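Jianhua Tian
Mar 9, 2025

Right, Sunday evening thread about wooden boards and little plastic shapes, because I have spent the whole weekend thinking about wooden boards and little plastic shapes and I need to tell someone!

Background for new people: I make sorting and arranging games for small children and for anybody else who likes pushing things about on a table. The current one is called Plesley. You get a board, a handful of coloured pieces and a stack of pattern cards, and you try to match the card by sliding. No lifting allowed. It's much harder than it sounds and I love it.

The no lifting rule came from my niece, who is four and simply preferred shoving. She shoved a star all the way across the breakfast table with one finger, steering it round the butter dish, and I thought, well, that's a game.

So you'd think the pieces would be the interesting bit. I thought so too, for months. Then I started trying different boards and oh my goodness, the boards.

First board was painted white. Looked very smart. Every piece left a smudge wherever it went, and after a week of play it looked like the bottom of a bin.

Second board was cork. Lovely and quiet, and completely hopeless for sliding. The cube just sat down and refused. My friend Peng called it "the beach" and the name has stuck. (The beach is now under my plants and doing a grand job.)

Third was an offcut of maple from the Gravon timber yard, 780 mm on the long side, sanded on the back step with the radio on. I put one coat of oil on, then got impatient and started playing before I'd done the second. Reader, it was gorgeous.

Maple has such a nice feel under the pieces. Smooth, a bit of grip, and a soft little shhhh when something moves. I've been sliding a triangle back and forth for no reason while on the phone to my mum.

Someone asked last time why I don't use a plain surface so the colours stand out more. I did wonder about that! But pale wood is kind to colour. Red looks properly red on it, yellow looks warm, and you can leave it out on the table all day without it shouting at you.

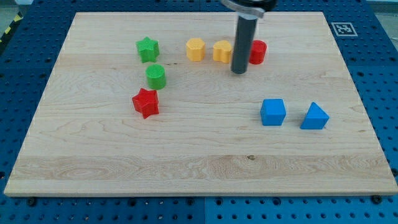
Grain is the thing I keep coming back to, and I could go on about it all night. Once you start playing on wood you use the markings without meaning to. On this board there's a lighter band running across the lower part, with long streaks in it and a small dark knot near the middle, and I'd be giving directions by it in no time – "bring the heart down to the pale stripe", "stop before the knot". The wavy bits higher up are good for wandering routes. A painted board gives you none of that, you'd have to print lines on it.

Stars are the most fun to steer, by the way. Push one on a point and it spins, push it in the dip between two points and it goes nearly straight. Took me ages to work that out and my niece already knew.

Cylinders stood on end are the easy ones. I give those to people on their first go so they don't sulk.

The triangular prism is my favourite and everyone else's enemy. Catch it on a corner and off it goes in a direction of its own. I've rewritten 16 of the pattern cards this weekend and the prism is to blame for most of them.

Anyway, the second coat of oil is going on tonight and then I have to leave it alone until Tuesday, which will be agony.

If you've got a favourite wood for a play surface do tell me! I've had votes for beech and cherry so far, and one very passionate message about sycamore. I'll try any offcut I can carry home on the bus.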